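Sadbridge Sleep Diaries – read me first

Hi! I'm Citlali, and I put these diaries together while learning about breathing exercises for people who can't fall asleep. There are 886 entries in one CSV file, one row per night.

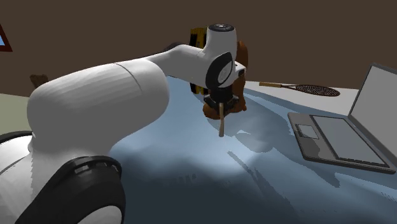
Columns are night, exercise, minutes and mood (a score out of 10, filled in the next morning). Blank mood means the person skipped it – please don't read it as a zero!

Szu-yu Shek checked the spelling of the exercise names, and I fixed the doubled rows in October.
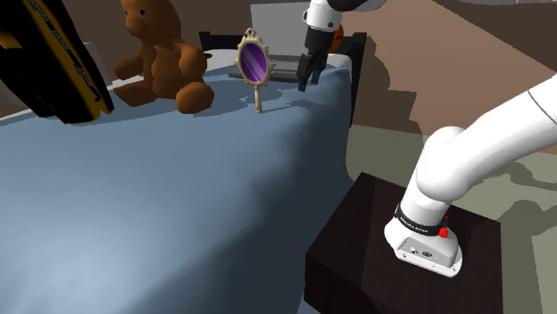

Page last changed: 7 May 2018

Nearly 700 entries come from Notville, so go easy on comparing towns. I'm not a therapist, and none of this is medical advice. 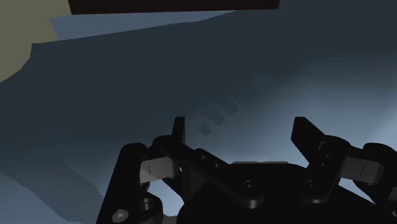

Use it for whatever you like, just mention Sadbridge somewhere. Row 524 has a stray comma in it, I'll get to that soon.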